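Sorting Beverage Cans by Color Into Open Bins

By Shireen Potgieter
Last revised 28th March

Scope

These instructions cover sorting mixed drink cans on a tabletop, one bin per product. They assume full, unopened cans of standard height. Crushed empties are handled under the recycling instructions.

Before starting

Clear the tabletop and wipe it down. A wood surface should be free of syrup, which makes the cans stick and tip when they are slid. Check each bin for a cracked rim or a split handle slot. Put damaged bins aside.

Use bins of clearly different colors. Do not match the bin color to the can color unless every product on the list can be matched. A partial match causes more errors than none.

Step 1. Place the bins

Set the bins near the edges of the table with the openings clear. Keep the middle of the table free for cans. Write the assignment on the sheet (product, bin color, storage shelf) before the first can is moved. If two bins are close in color, such as yellow-orange and orange, identify them on the sheet by position as well.

Step 2. Stand the cans out

Take the cans out of the mixed carton and stand them upright on the table, lids up. Group them by color as they come out. Cans of one product may stand close together, but leave a gap between groups wide enough for a hand. Inspect the lids at this point. A domed lid means the can has been frozen or overheated, and it goes to waste.

Step 3. Fill the bins

Grip each can near the top, lift it clear of the rim and lower it to the bin floor. Do not drop it. Start at one end of the bin and work toward the other. Finish one color before starting the next.
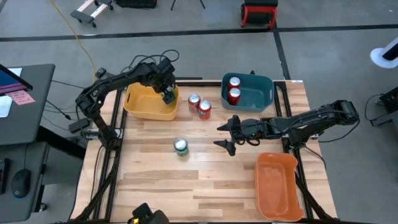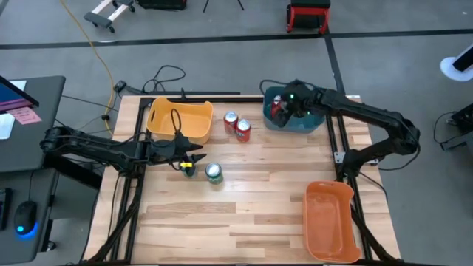

Red and green cans in the middle of the table, with the yellow-orange bin on the far side.

Step 4. Check and label

Look into each bin from directly above. Any can of the wrong color goes back to the middle of the table and is sorted again. When a bin is correct, attach the label to the short end, below the handle slot. Stock held under the Banineck numbering takes the shelf number first and the product second, e.g. 519 / red.

Step 5. Move the bins

Carry one bin at a time, with both hands. Limit stacks to 4 bins and do not stack a bin with cans standing above the rim.

Corrections to this page go to Zakhar Melnychuk.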